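The Spare Room Report

So the guest room at Drokstead is finally taking bookings, and I'm more excited about it than a grown woman should be! If you've been reading this newsletter since last June, you'll remember I swore I would never host overnight visitors again after the business with the accordion. Well, I caved. My walking group kept asking where their friends and cousins could stay, and the motel out on the highway closed, and there I was with a perfectly good room full of jelly jars.

Most of this month went into working out how people sleep, which I thought I knew. I asked all of you for your worst night in somebody else's house and got 13 replies, some of them very long (thank you, and I'm sorry about the goat). Nine of you complained about the same thing: heat. Too many covers, a window painted shut, a radiator with a mind of its own. I had been planning to pile on quilts like my grandmother did, so that was a good thing to hear before I spent any money. 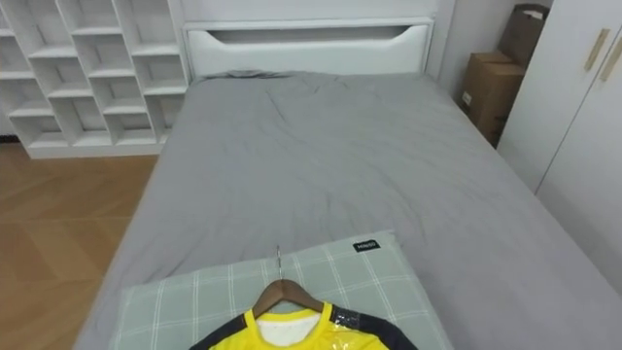 What should you do if you wake up hot at three in the morning? Get up, drink a little water, open the window a crack, and stay out from under the covers until you feel sleepy again.

That's what works for me, anyway. Oduor Rotich, who ran the old Plotness guesthouse for years, wrote in to say he always left a thin blanket folded on a chair and let people sort themselves out. He also said to put the clock where it can't be seen from the pillow, and I've done that. I tried the room myself for four nights before letting anybody else in, and the first two I kept hearing the hall clock, so I stopped it. My husband hasn't noticed yet.

The other big topic in your letters was pillows, and oh boy, do you people have opinions. I bought a pair of the Condenar ones, medium, and a flat one from the church sale for the stomach sleepers. The flat one has been the favorite so far.

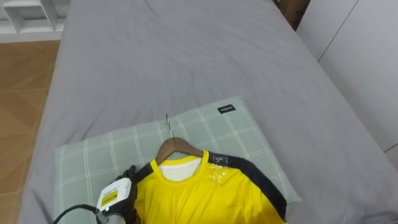

The guest bed at Drokstead, made up in gray.

Our first real guests are the MacBrayne sisters, coming for the choir weekend and staying three nights. They've asked for toast at six in the morning, so I'll be going to bed early myself. If you'd like the room after that, drop me a note through the usual address and tell me how you take your coffee. Next month I'm back to tomatoes, and I still owe you the relish recipe.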